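Dalmont Family Kitchen Club
Minutes, 20/03/2024

Taken by me, Lakshmi Acharya, because Saranya did the last two and says her hand hurts. These are a bit rambly, sorry, but I wrote down everything I could while also eating.

Present: Bhavana Alva (chair), Mesfin Endale, Saranya Krishnan, me, and nine kids in the next room making a lot of noise. Harish Pisharody came in late from Drerevitz, traffic.

Minutes from January
Read and okayed. Mesfin wants it noted that the lentil muffins were his and not Harish's. Noted!

Lunchbox swap
This was most of the evening. Bhavana has been trying out after-school snacks that don't come in a wrapper, and she brought three for us to taste – roasted chickpeas with cinnamon, oat and date bites, and a beet hummus that was the brightest pink I've ever put on a cracker. We all loved the oat bites. The chickpeas split the room. Saranya thought they were too hard for the little ones and I agree with her, my youngest would just suck the cinnamon off and hand them back. Bhavana is going to try them again with less time in the oven, and Saranya said mashing them into a patty might work better for anybody under four.

Harish asked if we could do the oat bites without dates, as his daughter can't stand them. Mesfin thinks mashed banana would hold together if you chill the mix overnight. He'll make a batch and bring it next time. I said I'd try dried apricots, so we may end up with a bit of a contest on our hands.

We agreed the bites go on the menu for the spring open day. Bhavana figures 216 of them will do it, which is 12 trays if we use the big Bangera pans and get 18 on each. I'm doing four trays, Saranya four, Mesfin four. Bhavana is let off because she's doing all the hummus.

Nuts
Short one. No nuts at open day, same as last year, and that goes for almond flour too. Seeds are fine. Harish will write up a little card for each plate with everything that's in it, and please, everybody, send him your recipe before you bake and not after.

Money
We have $700 in the account. Out of that comes the hall deposit and the oats. Mesfin wanted to talk about a Duvo blender and we had a pretty lively ten minutes on it. I was for it (my own blender smells like burning whenever it sees a frozen strawberry) and so was Harish. Bhavana would like to hold on until after open day and see what's left, and in the end that's what we went with. Mesfin will find out what one costs secondhand.

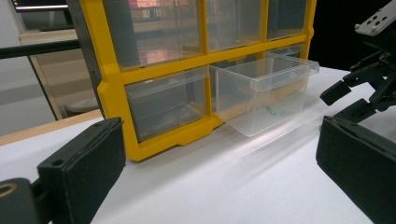
Seed swap
Saranya has basil, chives and two kinds of cherry tomato to share, already in labeled envelopes. I took the chives. She'd like the kids to each start a pot in time for open day so they can snip their own herbs onto the hummus, and we all thought that was lovely. Bring yogurt cups with a hole poked in the bottom. Harish has potting soil left over and will drop it at Bhavana's.

Kids' turn
The kids came in at this point and asked to be in the minutes, so: they would like more things on sticks. They'd also like to vote on the snacks themselves. Bhavana said yes to both, so the older ones will run a tasting table at open day with stickers for voting. Mesfin offered to show them how to make fruit skewers with the blunt-ended sticks – he's asking for melon, grapes cut longways, and strawberries if the price comes down.

Other stuff
The hall needs to be swept before we lock up. It was my turn and I did it.
Somebody left a green lid. It's at my house.
Saranya can't make the next meeting so Harish has minutes.

Jobs before next time
Bhavana: softer chickpeas, hall deposit
Mesfin: banana batch, blender prices
Harish: ingredient cards, potting soil
Saranya: seeds to anybody who asks
Me: apricot batch, buy oats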